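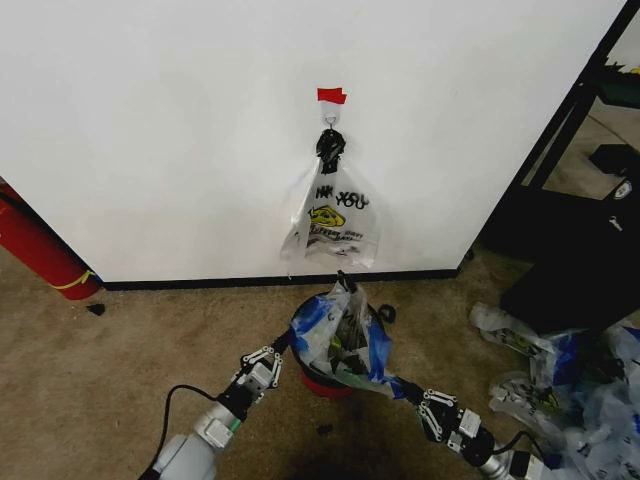 Kwan-ho Leung would start with the bags every time. Leung's view, passed on over the phone: if a person steering two arms by remote can't get a flimsy shopping bag to behave, no amount of training afterward is going to fix it, and you may as well find that out in the first hour. Boxes are easy. Boxes hold still.

So bags it is at Trotholm, where the teaching sessions for the Lastero project have been running since January. The job sounds like nothing. Take shopping bags, the thin kind you get with takeout, and handle them with two grippers around a small bin. An operator drives both arms by hand controls and the system records every move. Later the recordings are used to train the software to do the job alone. That's the plan anyway.

The count so far is 1,216 recorded runs. Not all of them good. Kai-wen Peng, going over the logs at the end of the morning block, said runs with a dropped bag are kept and marked, not thrown out, as long as the operator recovers and finishes. A clean run is useful. A run where something slips and gets picked up again can be more useful, Peng said, "becuase that's what the thing will be doing half its life."

Operators work in pairs. 2 people, one driving, one watching and calling out when a finger has missed the plastic. Swap after 200 runs, sooner if hands get tired. Hands do get tired. The controls are light but holding both wrists up for that long is not, and Pui-shan Hsieh has asked for an arm rest, asked twice in fact, and it's on order.

Hsieh drives more slowly than the others and doesn't apologize for it. Slow runs have fewer jerks in them, and jerks are what the software copies first. There was some back and forth over this. Kwok-wai Yau wanted a time limit for each run, to keep the pace up and get more data per shift. The limit was tried, for part of one afternoon. Runs got shorter and also worse, lots of grabbing twice. Limit dropped. 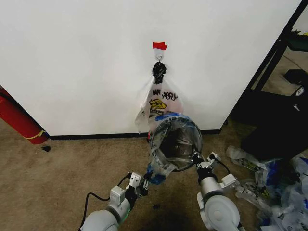 The harder question is how much to vary the setup. Keep everything in one spot and the software learns the spot, more or less, and falls apart when somebody shifts the bin by a hand's width. Move things too much, too early, and it learns very little. Trotholm's answer for now is to stay put for a stretch, then change one thing at a time. Bin position first. Then the bags, how crumpled, which way round. Lighting last.

Cheng-en Su, who wrote the session notes, would like to see people guiding the arms directly as well, hands on the metal, walking each arm through the move. You feel the plastic pull that way. With the remote setup you are going by eye, and see-through plastic is about the worst thing there is to judge by eye. Against that: with hands on the arms you need one person per arm, and those two people have to agree. They don't always. A short trial is planned, 4 sessions, same task, so the recordings can be put side by side with the remote ones.

Alldale, which is paying for part of the work, has asked for a progress note before the trial starts. Its interest is in sorting and bagging on small lines where the items change to often for fixed machines. No word from Alldale on what comes after. Hsiao, the supplier for the hand controls, is sending a revised grip with a softer trigger, following complaints that the present one goes from open to shut with hardly anything in between. For thin plastic that matters a lot. Squeeze too late and the bag is gone, squeeze too early and you've got one layer when you wanted both.

Nothing has been trained on the full set yet. A first attempt on a small part of the recordings was made to check that the files load and the timing lines up between left arm and right. Files loaded. Timing was off on one arm, a clock setting, since corrected, and the affected runs are being gone through by hand. Peng has that job.

Yau is still in favor of more runs per shift and says so. Sessions go on through the month, mornings for new recordings and afternoons for checking, with the new trigger to be fitted whenever it shows up.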